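Bottle Return Pilot, Flalden and Puvdale
Progress report to the Lyimo Fund, covering the period to the end of November
Prepared by Mwangi Mbwambo, project lead

1. Status
The pilot is on schedule. Of the 24 households enrolled at the start, all remain in the program. Seven are in Puvdale and the rest are in Flalden. Collection at the Drunden depot began in the second week and has run without a break.

2. Intake
The depot logged 600 clear plastic drink bottles in the period. Eleven were rejected at sorting, all for liquid left inside. Rejected bottles were emptied and logged again with the next batch.

3. Packing method
Households were first asked to use bags. Bags gave crushed bottles and slow counting, so the instruction was changed to shallow open cardboard boxes. Bottles are to be laid flat, side by side, with the necks at the same end. Labels stay on - the depot sorts by label before removing them. Count time per household has dropped since the change.

4. Open items
Box supply is adequate for Flalden. Puvdale has asked for a second box per household, and the cost fits within the existing materials line. The printed instruction sheet still shows the old bag method and will be replaced before the next period.

5. Packing at the table 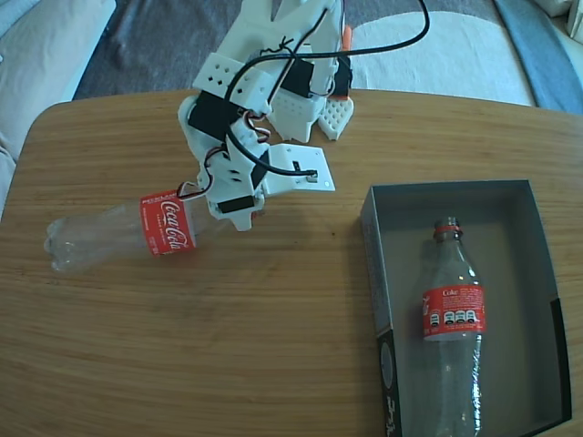

Clear Coca-Cola bottles and the open cardboard box.

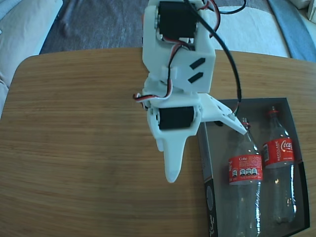 Should caps be removed before the bottles go in the box?
Caps may be left on or taken off. The depot removes any remaining caps at sorting and weighs them separately, and neither choice affects the household count.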